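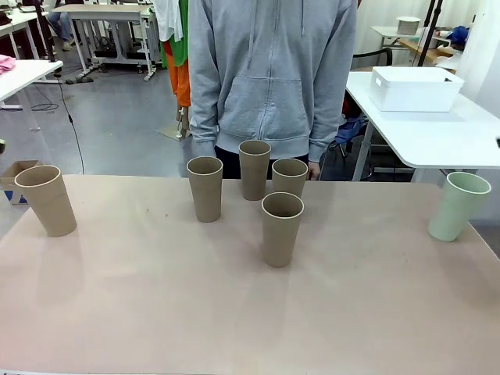
Five tan cups and one pale green cup on a table.

Why are tumblers wider at the top?

A shape that narrows gently towards one end is called a taper. Many tumblers have one. Because each cup is narrower at its base, it can slide inside the next – this is called nesting. A nested stack takes up far less cupboard space than cups standing side by side.

The rim is the edge around the mouth of the cup. Run a finger round one at home. Does it feel thicker than the wall?

Next page: Why do stacked cups stick?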